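**Site:** Stesley, Building 2, goods-in and long-term storage
**Scope:** pallet racking, mezzanine, loading bay, fixed ladders
**Date:** 29 June 2024
**Inspected with:** Gerasimos Tsoukalas (stores lead)
**Previous inspection:** May, by Kelly Assunção

Ratings: **OK** = no action. **MON** = monitor, recheck at next inspection. **FIX** = repair within the period given. **STOP** = out of use until repaired and signed off.

Comments are written only where the rating alone would leave a doubt. Bays are lettered from the roller door. Levels are numbered from the floor up, with floor storage as level 0.

## 1. Racking, uprights and frames

| Item | Check | Rating |
|---|---|---|
| 1.1 | Uprights plumb, both directions | OK |
| 1.2 | Front face of uprights free of dents beyond gauge | FIX (bay C) |
| 1.3 | Diagonal and horizontal bracing straight | OK |
| 1.4 | Baseplates flat to floor, shims in place | MON (bay F) |
| 1.5 | Floor anchors fitted and tight | FIX (bay F) |
| 1.6 | Column guards fitted on aisle ends | OK |

**1.2** Bay C, left front upright, dent on the front face below the first beam. Gauge shows it past the amber limit and short of the red one. The May report has the same upright as green, so the damage is from the last few weeks. No impact report was filed. Beams above the dent have been unloaded and are not to be refilled. Frame to be replaced; straightening in place is not accepted on this site. Part is on order through Collik.

**1.4** Shim pack under the rear plate in bay F has crept toward the wall. Full bearing is still there. Position marked with paint pen on the plate and on the slab so the next inspector can see any movement.

**1.5** Same bay, one anchor turns by hand. The hole has probably been drilled too close to the slab joint. Re-drill in the spare hole of the plate, do not reuse the old one. Period: 30 days. Bay F may be loaded at levels 0 and 1 in the meantime.

## 2. Racking, beams and decking

| Item | Check | Rating |
|---|---|---|
| 2.1 | Beam connectors fully seated | OK |
| 2.2 | Locking pins present at both ends | FIX (several) |
| 2.3 | Beams free of permanent sag when unloaded | OK |
| 2.4 | Welds at connector plates free of cracks | OK |
| 2.5 | Mesh decks seated in the beam step | MON |
| 2.6 | Beam levels match the load notice | FIX (bay D) |

**2.2** Pins missing in bays A, D and G, all at level 2. Replacements were fitted from the store cupboard during the walk-through, except the right rear in bay G, where the pin hole was blocked by a deck flange. Deck to be shifted and pin fitted. Cable ties, screws and bent nails are not locking pins. Two of these were removed.

**2.4** Checked by eye and flashlight from the platform. Paint lines that look like cracks were scraped back at bay B and found sound.

**2.5** Decks in bay E sit proud at one corner. They come from the older Flilta set and are slightly wide for the newer beams. They carry light cartons only. If anything heavier is planned for this bay, change the decks first.

**2.6** Level 1 in bay D has been raised by a few slots to take tall crates. The load notice still shows the old spacing. The capacity of the frame depends on the height of the lowest beam, so the notice is void for that bay until recalculated. Either return the beam to its original height or obtain a new figure from the supplier. Bay D is limited to half its posted load until one of these is done. Gerasimos has the limit taped to the upright in red.

## 3. Load notices and housekeeping

| Item | Check | Rating |
|---|---|---|
| 3.1 | Load notice at the end of each run, readable | OK |
| 3.2 | Unit loads within posted limits | OK |
| 3.3 | Pallets sound, no broken leading boards | MON |
| 3.4 | Loads stable, wrapped or banded | OK |
| 3.5 | Aisles clear to the painted line | FIX |
| 3.6 | Nothing stored on top of end frames | OK |

**3.2** Heaviest unit load on the run today is the boxed castings at 405 kg, on level 1, well within the notice. Weights were taken from the goods-in labels and the castings were checked on the floor scale.

**3.3** Broken pallets are being set aside as agreed but the stack itself leans. Lower it, or move it outside.

**3.5** Stretch wrap, a hand truck and a tote of returns were over the line in aisle 2. Cleared on the day. Rated FIX anyway, as the same entry appears in the May report and the one before it. A marked spot is needed for the hand truck.

## 4. Mezzanine

| Item | Check | Rating |
|---|---|---|
| 4.1 | Floor load notice posted at stair head | FIX |
| 4.2 | Guardrails, mid-rails and toe boards secure | OK |
| 4.3 | Pallet gate works, closes by itself | STOP |
| 4.4 | Stair treads, nosings and handrails sound | MON |
| 4.5 | Deck panels level, fixings flush | OK |
| 4.6 | Underside: joists and bolts, no corrosion | OK |
| 4.7 | Lighting adequate at stair head and foot | OK |

**4.1** Notice has faded to the point where the figure can be read only with a light held at an angle. Reprint and laminate. Period: 17 days, to fall in with the next print order.

**4.3** The gate can be left with both sides open. The link bar is disconnected at the upper pivot and the split pin is gone. Gate chained shut and tagged. No pallets go up or come down by truck until the link is restored and tested with an empty pallet. Small goods can go by the stairs, one hand free for the rail. Simone Bastos has the chain key and should be the only person to remove the tag.

**4.4** Nosing on the fourth tread from the top is worn smooth on the left. Others are fair. Replace as a set at the next order; the single tread can be given a grit strip for now.

**4.6** Bolts checked with a torque wrench on a sample of connections, 62 Nm, as given on the installer's drawing. None moved. Sample positions are noted on the drawing so that a different set can be taken next time.

## 5. Loading bay

| Item | Check | Rating |
|---|---|---|
| 5.1 | Roller door runs freely, safety edge reverses door | OK |
| 5.2 | Dock plate lies flat, hinge and lip sound | OK |
| 5.3 | Wheel chocks present and on their chains | FIX |
| 5.4 | Dock bumpers fixed and not split | MON |
| 5.5 | Edge marking visible | OK |
| 5.6 | Pedestrian door usable without crossing truck path | OK |

**5.1** Safety edge tested by lowering the door onto a block of foam in the center and at each side. Reversed each time. Do not test with a hand or foot.

**5.3** One chock missing from its chain. Found behind the pallet stack with the eye torn out. New chock required, and a longer chain. The present one does not reach the rear axle of the longer trailers and drivers unhook it.

**5.4** Right bumper has a split along the top bolt. Bolt is still holding. Photograph at each inspection and compare.

## 6. Fixed ladders and roof access

| Item | Check | Rating |
|---|---|---|
| 6.1 | Rungs secure, clean, no oil | OK |
| 6.2 | Wall brackets tight | OK |
| 6.3 | Access gate locked, key held by stores | OK |
| 6.4 | Hatch opens fully and stays open | MON |

**6.4** Hatch stay is slow to engage. Lubricated. If it is still slow at the next inspection, change the stay.

## 7. Not inspected

- Truck batteries and chargers. Covered by the Holanda service visit.
- Sprinkler heads above bays A to C. Access platform could not be brought in past the crates in bay D.
- Level 3 of bay G, rear face. Blocked by stock. To be seen when the bay is next turned over, and no rating should be assumed from this report.

## 8. Actions

| Ref | Action | Owner | Status |
|---|---|---|---|
| 1.2 | Replace front upright frame, bay C | Ehsan Arain | Part ordered |
| 1.5 | Re-drill and fit anchor, bay F | Ehsan Arain | Open |
| 2.2 | Shift deck, fit pin, bay G | Gerasimos Tsoukalas | Open |
| 2.6 | Return beam or obtain new load figure, bay D | Gerasimos Tsoukalas | Half load in force |
| 3.5 | Mark floor spot for hand truck, aisle 2 | Gerasimos Tsoukalas | Open |
| 4.1 | Reprint floor load notice | Kelly Assunção | Open |
| 4.3 | Restore gate link, test, sign off | Simone Bastos | Out of use |
| 5.3 | New chock and longer chain | Simone Bastos | Open |

Owners enter the completion in the site log against the reference number and leave the tag stub in the envelope at the back. Items rated MON have no owner. They are carried forward to the next sheet by the inspector.

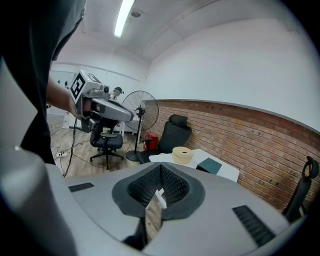 **Mirela Honorato**
Racking and Workplace Equipment Inspector, Stesley

Corrections to this sheet should be sent to me in writing with the item number. I do not change ratings by phone. If bay C, bay D or the pallet gate is found in use outside the limits given above, stop the work first and tell Gerasimos, then enter it in the log. The signed paper copy is in the stores office, in the same binder as the installer's drawing for the mezzanine.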